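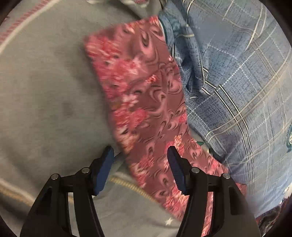 The study measured how much moisture a household textile picks up from room air, and whether stitching changes the result. Absorbency tests usually use flat, single-layer cotton squares, but bedding is seldom a single flat layer. A typical stack has a plain gray cloth with rows of colored stitches, a floral piece on top and a checked fabric beside it, and air reaches each of them differently. Our question was whether the stitch rows act as small channels for water vapor or simply add thread mass.

## 2. Materials

Three groups of samples were cut from used cotton bedding bought at the Jarholm thrift store. Group A was plain weave with no stitching. Group B was the same cloth with hand-sewn running stitch in rows. Group C was two layers of the cloth joined by the same stitch. All samples were washed twice without softener and dried flat.

Weighing was done on the lab's Skestix balance. The humidity chamber was a plastic storage bin with a tight lid, a small fan and a tray of saturated salt solution. A data logger was taped inside the lid.

## 3. Method

Each sample was dried in the oven until two weighings in a row agreed, then hung in the chamber from a nylon line. Samples were removed one at a time and weighed within a minute. The first run in November was discarded - the lid seal had lifted at one corner and humidity fell overnight.

Fabric weight was determined from the dry samples:

| Group | Layers | Dry weight (g/m²) |
|---|---|---|
| A | 1 | 277 |
| B | 1 | 315 |
| C | 2 | 500 |

Group C is less than double Group A. The cloth for C came from a different sheet that was more worn, and we did not notice this until the cutting was finished. The groups are therefore compared by percent gain only.
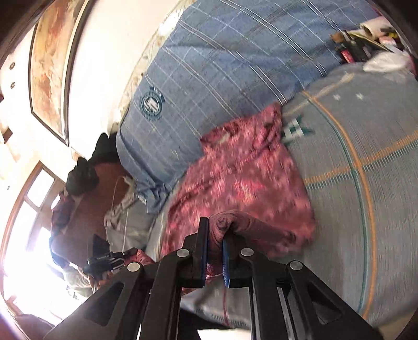
Percent gain was calculated as the increase in mass divided by the dry mass. This removes most of the effect of fabric weight but does not correct for thread type. The sewing thread was polyester-wrapped cotton, and polyester takes up much less moisture than cotton. A fair comparison would need an all-cotton thread.

## 4. Results

Groups A and B reached a steady mass at nearly the same time. Group B had a slightly lower percent gain, as expected from the thread. Group C was slower in the first hours and then leveled off close to Group A.

The slow start in Group C fits the layering model in the Adomaitis course notes, where still air between layers limits the flow of vapor. We found no sign that needle holes sped up uptake. If there is such an effect, it is smaller than the scatter between samples.

## 5. Sources of error

- Samples gained moisture from the room during weighing.
- The fan did not reach the back of the bin evenly. Samples were not rotated.
- Stitch tension was not controlled. Some rows puckered the cloth.

## 6. Further work

The Himis chamber on the second floor holds humidity more closely than the bin and should be used for any repeat. Group C should be cut again from the same sheet as A and B, and a fourth group with needle holes but no thread would separate the two effects.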